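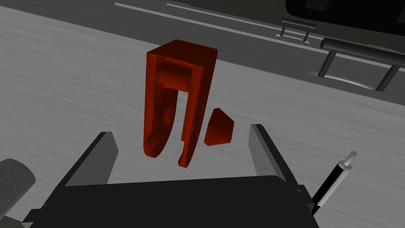
Meltport away, and what I made of it

I got back from Meltport just before midnight and sat in the kitchen with a bowl of cereal, still trying to work out how we lost a game we led for three quarters. I wrote most of this the next morning and tidied it up over lunch.

For anyone new, I follow Ultitz, home and away when the trains allow. We play in the second tier, in a hall that used to be a swimming pool, and we finished sixth last season. The target this year is the top four, because the top four go into the play-offs and everybody else goes home at Easter. October is early to be talking about that, but Meltport finished just above us last time and I had this one marked as a game that would tell us something.

The hall

Meltport have moved since my last visit. The old place was a school gym with benches on one side and wall bars on the other, and if you sat at the end you had your feet on the baseline. The new one is a proper arena on the ring road. The board on the wall gave the attendance as 3,705, a figure we could not fit into our building if we took the roof off.

They put the away section high up behind one basket. I don't mind that. You lose some of what happens at the far end but you see the spacing very well, and you can tell when a defence is a step late. There were 200 of us, which was the full allocation, and we made a decent noise until the last quarter.

Food was a jacket potato with beans from the stall by the main doors. It was fine. The queue was long at half time, so go before the game if you can.

The first half

We started well. The coach kept the same five as the week before, with the tall line-up and only one real ball handler. I was not keen on it when I saw the team sheet. Meltport like to press full court and I thought they would eat us alive bringing the ball up.

They did press, and for the first few minutes we dealt with it by throwing over the top to our centre at halfway. He caught everything. Twice he turned and found a cutter for a lay-up, and after that Meltport dropped off and let us walk it up the floor. Once we were playing half court we were the better side. Our two forwards sealed their men deep and we got to the free throw line over and over.

The second quarter was scrappier. Our bench unit came on and stood about a bit, and there was a spell where every possession finished with a long shot late on the clock. Some of them went in. We were still ahead at the break, by enough to feel comfortable and not enough to relax.

The second half

The third quarter was the best basketball I have seen from Ultitz this season. We switched to a zone, which we hardly ever do, and Meltport had no answer to it. They passed the ball around the outside, got nervous and threw up shots from places they did not want to shoot from. We took the rebounds and ran. Our young guard, who came through the junior side, had a steal and a dunk that brought our whole corner to its feet.

Then the fourth quarter. Meltport put a shooter in the corner and a passer at the high post, which is the ordinary way to beat a zone, and they got two open threes straight away. We stayed in it. They hit another. We stayed in it again. By the time the coach called a time-out and went back to man-to-man, the lead had gone and so had our legs. The tall line-up looked very slow by then.

There was a foul call near the end that people on the train were still arguing about. From my seat it looked like a block and it was given as a charge. I have not watched it back. We had enough chances before that to put the game away, and missing free throws in the last two minutes hurt us more than the whistle did.

Things I would change

I would like to see a second ball handler on the floor for the last five minutes of any close game. We have one on the bench who barely played. He is small and teams will go at him, but he does not throw the ball away.

I would also use the zone in short bursts. It worked for a quarter because Meltport had not prepared for it – leave it on for long enough and any decent coach will sort it out.

The rebounding was good all night. So was the effort, and I thought the centre was the best player on either side until he tired. He played too many minutes, and he had done the same the week before.

Getting home

The club coach left straight after the final buzzer but I had booked the train, so I walked to the station with a few others. It takes half an hour from the new arena and there is no footpath for part of it. If you are going later in the season, get the shuttle bus from the north side of the car park. The last train was on time and had heating, two things I never count on.

Coming up

Pettigrew come to us next. They have lost all their games so far but every one has been close, and they have a point guard who gave us a lot of trouble last year. After that it is Stullura away, a long trip, and I have not decided if I am going. The start time is eight in the evening, so it would mean staying over.

Tickets for the Pettigrew game are on sale at the hall and at the usual shop. I will be in my normal seat behind the scorer's table, and I should have the report up by the following lunchtime.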